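Apr 18, 2022

Llevo varias semanas dándole vueltas a una conversación que tuve con mi tía Esperanza Villanueva mientras desayunábamos, y como ella ya ha dicho todo lo que tenía que decir (y lo dijo muy bien, como siempre), me toca a mí ponerlo por escrito con un poco más de calma. El asunto era la sobremesa. O, mejor dicho, la prisa con la que ahora nos levantamos de comer, como si alguien nos estuviera esperando abajo con el motor en marcha.

En casa de mis abuelos se comía a las dos y se recogía cuando se podía. Había domingos en que el mantel seguía puesto a las seis de la tarde, con las migas, las cáscaras de mandarina y el café ya frío en las tazas, y nadie veía en eso ningún desorden. Mi abuelo se quedaba callado un buen rato, luego contaba algo que ya había contado en junio, durante las fiestas, y lo escuchábamos otra vez porque siempre cambiaba el final. A los niños nos daban permiso para irnos a jugar y muchas veces no nos íbamos, que debe de ser el mayor elogio que se le puede hacer a una conversación de adultos.

Sé que hablar así tiene su peligro. Uno se pone a recordar y enseguida parece que antes todo era mejor, y no quiero ir por ahí, porque en aquellas sobremesas tan largas mi abuela y mis tías estaban de pie la mitad del tiempo, trayendo y llevando platos, y a ellas les llegaba la historia a trozos desde la cocina. Esperanza me lo recordó con mucha dulzura y bastante puntería: «Tú te acuerdas de la sobremesa porque estabas sentado». Me quedé sin respuesta, y todavía no la tengo del todo.

Con todo, sigo pensando que hemos perdido algo que merecía la pena arreglar en lugar de tirarlo. Bastaba con que fregáramos entre todos, o con que se quedara sin fregar hasta la noche, que los platos tienen muchísima paciencia. Lo que hicimos fue otra cosa. Acortamos la comida, nos fuimos cada uno a su sofá y a su pantalla, y la mesa quedó como un sitio de paso, limpio enseguida, preciosa para una revista y un poquito triste.

Cuando trabajaba en Flerkthorpe teníamos 30 minutos para comer. Treinta justos, con la cola del microondas incluida. Yo compartía mesa con Rattana Phetsri, que se traía de casa unos arroces que olían a gloria y que comía despacio, a propósito, dejando la mitad para la tarde si no le daba tiempo. Al principio me ponía nervioso verla. Yo terminaba antes que nadie y me quedaba con las manos vacías, mirando el reloj de la pared – y un día me preguntó, sin ninguna malicia, si me acordaba de lo que había comido la víspera. Pues no me acordaba. Tampoco me acordaba de qué habíamos hablado, porque seguramente no habíamos hablado de nada.

Desde entonces procuro quedarme sentado. Me puse una norma modesta: 20 minutos más después del último bocado, los fines de semana y también algún día de diario si el trabajo lo permite. Mis hijos protestaron las primeras veces, claro, y la mayor me preguntó si estaba castigada. Ahora es ella la que pide otra infusión y saca los temas más insospechados, desde una pelea en el patio hasta si los pulpos se aburren. Algunas tardes no sale nada y nos miramos un poco incómodos, y también está bien, porque esa incomodidad la compartimos y luego se pasa con un trozo de chocolate.

No le pediría a nadie que volviera a las cuatro horas de mi abuelo. Hay turnos, hay autobuses que coger y hay gente que come sola y a la que estas nostalgias le sonarán a lujo. Pero quien pueda regalarse un rato, que se lo regale, y que deje la bayeta en su sitio hasta después. La encimera va a seguir ahí, y la tarde, con un poco de suerte, también.
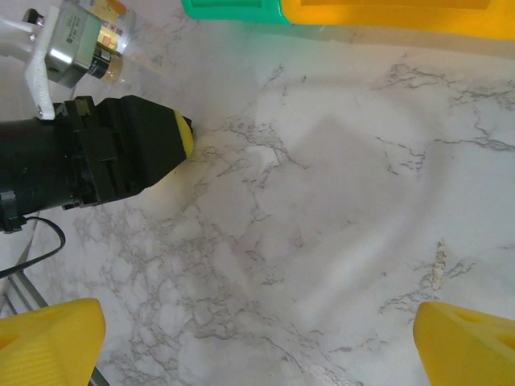

Rattana Phetsri: Te leo desde mi cocina y sigo comiendo igual de despacio. Solo te pongo una pega, y es que a quienes comemos solos también nos gusta la sobremesa. Yo me quedo con la radio puesta y la taza en la mano, a veces llamo a mi hermana, y te aseguro que cuenta igual. Dile a tu tía que tiene toda la razón con lo de estar sentado.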